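23rd May, bag bench

Sample drop from Sulline came in. Small fabric bags, the striped ones with the loop. Yareli Ayala left a note on the box saying "these are the good ones." We'll see. The last lot was also the good ones, and I still have the bin of torn loops to show for it.

What I want out of today: does the loop stay sewn in, does the label stay flat, and do the stripes hold their color if the bag gets handled a lot. The Sulline sheet claims all of it. The sheet also claims the fabric is "travel grade," and I have asked twice what that means. Yang forwarded my question to somebody and I got the same sheet back with a new date on it.

Stock

Box is marked lot 2639. Packing slip says 11 bags. I pulled three for handling and put the rest back on the shelf under the Jirnport samples. Please don't use them for screws. I found screws in the last set.

First look before any pulling. Stitching on the long seams is straight enough. The loop ends go into the seam with what looks like a single pass of thread on bag A and a double pass on bag B. Bag C I can't tell without picking it open, and I don't want to do that yet. If two bags from the same box are sewn two different ways, then whatever we find on one says very little about the other. Worth remembering before anybody writes "the Sulline loop is strong" in a summary.

Handling, bag on the table

Laid flat, stripes running across, loop at the bottom, label near the top. Plan was a slow pull on the loop, let go, smooth out the bag, repeat. I wrote down anything that moved that shouldn't.

Bag A: loop fine after the first set. Fabric gathers a little where the loop goes in and doesn't lie back down by itself. Pressed it with a thumb and it went flat. Probably nothing. It was the first sign last time too, so I'm writing it down.

Bag B: no gathering. Annoyingly good. I did a second set because I didn't trust the first, and it was the same.

Bag C: one loose thread end at the label. Might have come that way. I didn't check the labels before I started, which is my own fault, so this one can't count either way. 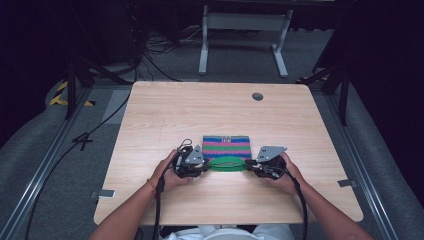
Loop and label, what I'd believe so far

The loop in green is easy to find against the blue, green, pink and purple of the bag if you come at it from the purple or pink side, less so from the other. Small point, but the Busolura people want something you can grab without looking hard, and I'd pick a plainer color for them. Yareli disagrees and says nobody has ever lost a bag with this many stripes on it. Fair, but being able to see the bag and being able to find the loop are two questions.

The label is small and white and it will be gray by the end of summer. I don't need a test for that. I would ask Sulline if it can go inside the seam. Yang thinks they'll charge for it. Then they can charge for it and we'll decide.

Color: no rub-off on a dry white cloth, front or back. I did not do the damp cloth. The sheet says colorfast and the sheet has been wrong before, so damp cloth is next, and on a bag from the shelf that hasn't been pulled on.

Things I don't trust about today

Three bags is not many. I was also pulling by feel with no gauge on it, so "slow pull" means whatever my arm thought was slow. By the second set I was surely pulling harder than in the first. If someone wants a number to send to Sulline, there isn't one here and please don't make one up out of this page.

The bags were empty, too. Nobody is going to carry an empty bag by the loop. I'd like the next round done with something inside, the same something every time. A bag of rice would do.

Also the flatness business. I smoothed each bag by hand between pulls, so any wrinkle that would have stayed got wiped out by me. On the next round leave it alone for 2 minutes and look at it before touching it.

To do

Damp cloth on an unused bag.
Check all the labels in lot 2639 before anyone handles them.
Pick open one loop end on bag A, after the loaded pulls and not before.
Ask Sulline, again, about single and double stitching. In writing.
Yareli to find the old notes on the torn loops so we're comparing with something.

Bags A, B and C are in the tray with paper tags on. The tags are pinned through the seam, not the loop. Leave them on.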